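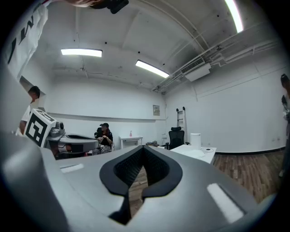

Figure 4.0 Two people in white tops, with a wooden floor and a marked white cube.

Chapter 4
Who Looks After the Square?

I grew up two streets from a town square that was mostly wind. It had a fountain that ran for one summer, a row of benches facing the wrong way and a very good bakery on the corner, and on Saturdays when I was small you could hardly push a pram through it. By the time I left for uni you could have ridden a horse across it at noon without bothering anyone. Same paving, same benches, same bakery (new owners, worse buns). I've been puzzling over that square ever since, and I suppose this chapter is where the puzzling has ended up.

In Chapter 3 we spent a lot of time on how public places get drawn: edges, sightlines, shade, where people like to sit. I love that stuff and could have gone on for another forty pages. But a drawing is finished on the day it's signed off, and a square has to get through every day after that. Bins fill up. Trees drop limbs. Somebody wants to hold a wedding there, somebody else wants to sleep there, and a third person would like to sell dumplings from a van and needs to know who to ring. So in this chapter we leave the drawing board alone and look at the running of the place — who holds the keys, who pays, and who gets a say.

We'll start with Rasinside, because it's the one I know best and because I got it wrong. Rasinside is a small riverside neighbourhood where the council turned a disused bus yard into a public square. I was on the design side, fairly junior, and very pleased with our planter beds. The council had set aside money to build them and nothing at all to water them. By the second November they were full of dead sticks and chip packets, and I remember standing there with Renzo Bassi, who ran the parks crew, while he explained that his team already had 16 sites and one water truck. He was very polite. He asked if anyone on our side had thought of calling him before the beds went in, and the answer was no.

I tell that story to students every year and there's always a bit of nervous laughter, then a hand goes up and somebody asks whose fault it was. Good question! Hold on to it. You'll want it again in Section 4.2, when we get to maintenance budgets, and your answer may well have shifted by then.

Our second case is Purnuswood, which went about things the other way round. There was a rough patch of land behind the library there, and before anybody drew a line, Malou Hafstein spent most of a year finding out who already used it and who'd be willing to look after it. She ended up with a written agreement between the council, the library and the traders across the road. It covers litter, lights, bookings and what happens when they disagree (they do, often, mostly over music). The place itself is nothing flash. You'd walk through it and not think to take a photo. But it's busy, and the lights work. The full agreement is printed at the back of the book, and it's worth reading slowly, even the dull bits about insurance.

The third case, Zhuravel, is harder, and I've gone back and forth about including it. The square there is privately owned but open to the public, and it's kept beautifully. It also has rules that a council could never get away with, among them a ban on groups of more than 16 sitting together without a permit. Tullio Bortolotti and Zihan Yao disagree about whether that makes it a public space at all, and I've given them each a few pages in Section 4.4 to argue it out. I've got my own view but I'll keep it until the end of the section so you can get cross with them first.

A word about terms. I use "steward" for whoever does the daily looking after, "owner" for whoever holds the title, and "user" for anyone who turns up. One body can be all three. Your local council may use these words differently, so check before you quote me in a meeting.

Before you read on

Pick a public space you can walk to. Go twice, once in the morning and once after dark if it's safe, and stay for at least half an hour each time. Write down anything that somebody must have looked after lately: a mown edge, a new bulb, a patched bench. Then find out who did it. Start with the council's front desk and keep a note of every person you get passed along to. Bring the notes to class, even if the trail goes cold, and keep them handy for the budget exercise in Section 4.2.

4.1 Owners, stewards and users

Let's go back to the Rasinside bus yard, in the months before the buses moved out.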